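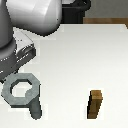

Mared Bowen meint, die Erfolgsquote allein sage nichts, solange offen bleibe, ob die Policy den Ring oder nur dessen übliche Lage auf dem Tisch gelernt habe. Einwand übernommen, Auswertung entsprechend umgestellt.

4. August, Simulation, Aufgabe Ring mit Griff

Training unverändert seit März: 400 Demonstrationen, alle gerendert, keine realen Aufnahmen. Neu ist nur die Auswertung. Startlage des Rings wird jetzt aus einem Gitter gezogen, Drehwinkel des Griffs unabhängig davon. 3 Seeds pro Variante, Logs unter Jaltness/1594.

Variante A: Außenkamera und Greiferkamera. Variante B: nur Außenkamera. Beide mit gleicher Aktionslänge 13.

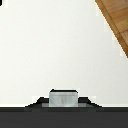

Greiferkamera, Tischfläche ohne Objekt im Blickfeld.

In solchen Posen liefert die Greiferansicht kaum Information zur Ringlage. A muss sich dann auf die Außenkamera stützen. Vermutung: Ein Teil der Fehlversuche von A entsteht, bevor der Ring überhaupt ins Greiferbild kommt. Vlastimil Kuruc trennt die Logs danach, Skript liegt im Ordner.

B fällt bei gedrehtem Griff stärker ab als A. Bei verschobenem Ring ohne Drehung liegen beide gleichauf. Passt zu Mareds Einwand, reicht als Beleg noch nicht.

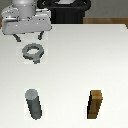

Außenkamera, Greifer offen über dem Ring; Zylinder links, Holzblock rechts.

Offen: helle Rechtecke um die Objekte im Rendering. Prüfen, ob die Policy darauf reagiert. Lauf ohne diese Artefakte ansetzen, gleiche Seeds, sonst nichts ändern.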